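Perkum update splits "where is it" from "how does it move"

14 March 2021

Watley pushed out version 4 of Perkum today, its planning and perception package for robot arms that work on desks and in cabinets. Free for labs, paid for everyone else, same as before. Download was slow this morning but it's up.

Big change is in how the software treats furniture. Older releases had one model doing everything, so a drawer was just another obstacle until somebody hand-wrote a rule for it. Now there's a perception step that guesses which parts can slide or swing, and a separate planner that gets those guesses along with a confidence score. If the score is low the planner asks for a second look before it commits to a grasp. Sounds small. Users have been asking for it since the December beta.
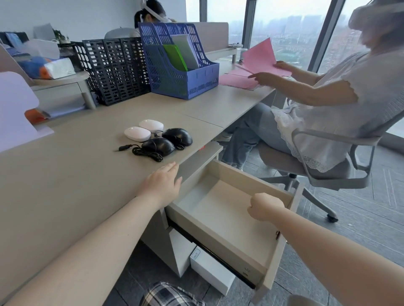 Drawers get their own module, called Drosdale, and it's the part most people will try first. It tracks an opening direction and a travel limit, and it updates both while the arm is pulling. It also handles contact on the inside of the box, which the old planner flatly refused to do. People do this all the time without thinking - one hand flat on the desk edge, the other gripping the inner side wall of an open drawer - and the old grasp list only knew about handles. Drosdale will now propose an inside wall grip when there's no handle in view, and it checks finger clearance against the side first. Clutter on the desktop goes into a seperate map. Loose cable, like the coil running off a couple of black mice, is marked "soft" so the planner can pass over it but wont try to rest on it.

Numbers, from Watley's own release notes: 635 recorded drawer tasks in the test set, 159 of them with no usable handle. Replanning now takes 10 milliseconds on the reference machine. No success rate given for the no-handle group, we've asked.

Ingvarsson, the log viewer that ships with Perkum, was also reworked. Scrubbing backwards no longer drops frames, and you can pin a planner decision next to what the camera saw at that moment. Old logs open fine. Old config files do not - there's a converter in the tools folder, run it before you upgrade or the drawer settings reset to default.

Known problems so far: the confidence display freezes if two cameras share a name, and the Windows installer still wants admin rights. Fix for the first one is promised in the next patch, no date.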